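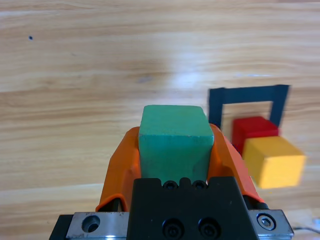 How to run a two-arm block placement test

Published Jun 4, 2019

This page covers the procedure we use at Kiltari to compare control policies on a shared-workspace task. Two arms take colored cubes from a wooden table and bring them to a square marked in black tape. The task is simple on purpose. Most of the interesting failures come from the two arms needing the same small area, and a simple task makes those failures easy to score.

You need two arms with matching grippers, a camera on each wrist, one fixed camera with a view of the table, and three foam cubes in different colors. We use orange flexible fingers, which close around a soft block without much tuning of grip force.

1. Mark the target

Lay down four strips of matte black tape to form a square. Glossy tape reflects the ceiling lights and the wrist cameras lose the edge. Small errors at the corners don't matter. The position on the table does, so measure from two table edges and write the numbers in the log. If the tape has to be replaced, put it back in the same spot and record the date.

2. Check the wrist views

Move each arm to its start pose and save one picture from each wrist camera. Compare these with the pictures from the first day of the run. The finger bases and the screws on the gripper body should line up. If they don't, the camera has shifted and the calibration has to be repeated before any trials count.

Then check a pose near the target. Cubes standing in line with the camera hide a lot of the tape behind them, and the policy has to cope with that view.

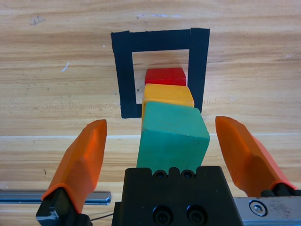

A reader at Jaritz wrote in to ask whether the tape should be left out altogether and the target given to the policy as coordinates. Their group tried it both ways in April and got steadier placements with coordinates, but had to measure again every time the table was bumped.

That is a fair trade if your table is bolted down. Ours is not, so we kept the tape. Whichever you choose, use it for every policy in the comparison.

3. Set the start positions

Generate the cube positions before the session and save them as a list. Every policy gets the same list in the same order. We use 30 layouts per policy. Keep cubes far enough apart that the fingers can open around one without touching the next, unless crowding is what you want to study. Set the cubes by hand using a printed overlay, then take the overlay off the table.

4. Run the trials

Start both arms together and let the policy decide which one goes first. A typical conflict comes when one arm is over the square with its cube and the other already has a cube in the air. A good policy holds the second arm back until the first has let go and moved up. A poor one either sends both in or leaves both waiting.
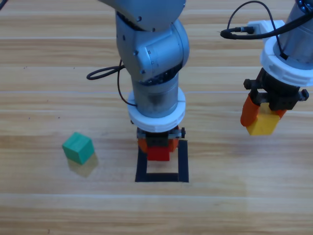

5. Score each trial

Record three things for every trial: whether each cube ended inside the tape, the total time, and whether the arms came close enough to trigger a safety stop. A cube resting on the tape counts as outside. A stall is any period of 20 seconds in which neither arm moves. End the trial there and mark it as a stall, even if you think it would have recovered.

Score from the fixed camera. Use the wrist video only to work out why a trial failed. Have a second person score the same files without knowing which policy produced them.

6. Compare the policies

We ran this procedure on 2 policies. The first, Furnen, used the fixed camera alone. The second used the fixed camera and both wrist cameras. After dropping trials with missing video and adding repeat runs, we had 141 usable trials in all. Furnen stalled more often, mostly while one arm was blocking the fixed camera's view of the square. With the wrist cameras added, the waiting arm could often see the other gripper and the tape for itself.

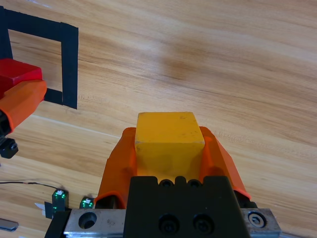
Chávez commented that the comparison mixes up two changes, extra cameras and extra input size, and suggested a control in which the wrist images are replaced with blank ones. The network then stays the same size and only the information goes away.

We agree and have added this to the next round. If you are starting fresh, include the blank-image control from the beginning. It uses the same layout list and the same scoring sheet, and the only change is one setting in the input loader.

Save the raw video along with the scores. We changed our rule for cubes touching the tape partway through and had to score the early trials again.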